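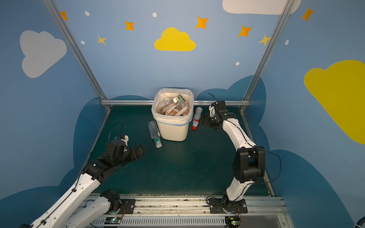 Jiahui Dong has spent most of her working life on the subject of small bins. She visits homes, share houses and offices for Duvness, a waste advisory service with an office in Hamel, and looks at what people throw out and where it lands. Most of what she sees is packaging. A white wastebasket with a clear container with a brown label, white caps and a pile of see-through bottles and cups standing above the rim, and a couple more bottles lying on the floor on either side, is her ordinary working day. "When there are bottles on the floor next to a bin, people want to talk about laziness," she says. "I look at the bin first. If it's full past the rim, I'm asking about the bin."

We met at the Duvness office one morning in March, in a meeting room with three kinds of bin under the window. Dong grew up above her parents' grocery shop and says she was breaking down cartons before she could ride a bike. She studied geography, worked for a few years at a sorting plant, and came to Duvness when the home visits program started.

The program has been to 98 households so far. Each visit takes an hour or so. Dong asks to see every bin in the place, including the ones people forget they own.

"There's usually one in the bathroom, one in the study, and one in the laundry that holds lint and nothing else," she says. "The kitchen gets emptied. The study one doesn't get emptied until somebody trips over something."

Her main complaint about packaging is that it's mostly air. An empty drink bottle with its lid screwed on takes up the same space as a full one, and four or five of them will finish off a small bin. She tells people to squash bottles flat and only then put the lid back on, if their council wants lids on. Rules about lids differ from one area to the next and she won't give a general answer.

"I get asked about lids more than anything else," she says. "Ring your council. I know that's boring. They'll tell you in two minutes, and then you can write it on a bit of tape and stick it on the bin."

Rigid clear containers, the kind salads and biscuits come in, are harder to deal with. They don't crush well and they spring back. Dong nests them where she can, small into large, and tips the loose lids and cups inside. She gives them a quick rinse in leftover dishwater and doesn't bother scrubbing off labels.

I asked about liners. Dong is less strict on this than I expected. She would like recycling to go into an unlined bin, and most councils ask for it loose in the kerbside cart, but she doesn't argue with a bag in a mixed wastebasket.

"Fold it well over the rim, all the way round, and push the air out before anything goes in," she says. "The bag that slips down is the one that makes a mess. Some people put a band around it to hold it. A big elastic does the job fine."

Her colleague Omar Shboul, who joined us halfway through with a coffee, handles the office side. He spent last year at Rikari, a print firm where 40 people share one floor. When he arrived, each desk had its own wastebasket. He took the desk bins away and put larger pairs near the kitchen and the printers.

"They hated it for a fortnight," Shboul says. "One bloke brought in his own bin from home and hid it behind his monitor."

"He still has it," Dong says.

The firm now spends up to 700 dollars less a year on liners, by its own figures. Shboul thinks some of that would have happened anyway, as fewer people were coming in by the end of the year.

The two of them disagree about open bins. Shboul prefers a lid with a round hole for bottles, which he says slows people down enough to think. Dong likes an open top. She says lids get wiped once and then never again, and a person with a dripping cup in one hand doesn't want to touch one. At home she uses a plain open basket by the back door and empties it each evening into the yellow-topped cart outside.

Duvness is putting together a short guide from the visits, to be called Zikutton after the street where the first ones were done. It will be printed in a run of 1200 and left at libraries and community centres. Dong has written the section on small bins. Shboul has the section on offices and is, she says, late with it.

I asked what she would tell someone looking at an overfull bin tonight.

"Pick up what's on the floor first, so you're not stepping on it," she says. "Then take the top layer off with your hands. Don't try to tie the bag with bottles sticking out, it'll split. Squash what squashes, put the rest in a second bag, and do the lot in one trip."

She also suggests checking anything with liquid left in it before it goes in. Half-full water bottles go on the garden, or down the sink. Bottles that held cleaning products are a different matter, and she reads the back of the label each time, even on brands she has been buying for years.

The guide is due from the printer in June.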